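How long do we keep our computers? A household survey in Hirnville
Jingyi Cai
Second-year project, Everyday Technology module
Supervisor: Rhodri Craddock

Why I picked this

My mum's computer is older than my little brother's school career, and she still does all her invoices on it. When I moved into halls, half my corridor had bought a new laptop just for starting uni (me included, guilty!). So I wanted to find out what makes people decide a computer is finished. Is it really broken, or have they just gone off it? 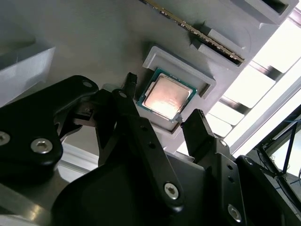
How I did it

I wrote a paper questionnaire with 13 questions and put it through doors in two parts of Hirnville: the terraces behind the station and the newer flats at Plulholm. Veronika Gisler, who was doing her own project on recycling bins, took the Plulholm half so we could share the walking. We sent out 974 forms in August, and my feet have not forgiven me. I also did 8 longer interviews, mostly at kitchen tables and one on a very windy allotment.

Two of my questions were badly worded. "How old is your main computer?" confused anybody who had bought second-hand, as they didn't know whether I meant its age or how long they'd owned it. I've left those answers out of the age section.

What people told me

"It got slow" was by far the most common reason for replacing a machine. Marlies Lehner, one of my interviewees, had put up with a ten-minute start-up for ages (she made her tea while it got going) before giving in. Very few people had asked anyone to look inside first. Several thought that opening the case was forbidden, or dangerous, or would wipe their photos.
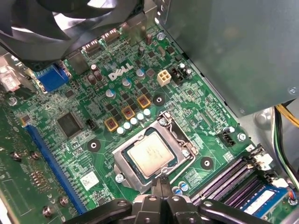

Fear of the insides came up so often that I ended up giving it its own question in the interviews. People imagined something far more mysterious than a green board with parts fixed on it. I showed them what a desktop looks like with the case open, a Dell in this instance, and pointed out the processor sitting in its metal bracket with the little lever alongside. Jovita Valdovinos said she'd expected it all to be glued shut. She has since asked her nephew about adding memory, so I'm counting that as a small win for the project!

Price mattered too, but in a funny way. People guessed that a repair would cost nearly as much as a new machine, and hardly any had got a quote. The two who had gone to Ortner, the repair shop on the high street, both came away with a working computer.

What I'd change

I'd knock on doors and talk to people next time, as the forms that came back were mostly from retired households. I'd also ask about phones separately. Rhodri wants me to compare the station side and Plulholm properly in the final version, so I still have that table to finish.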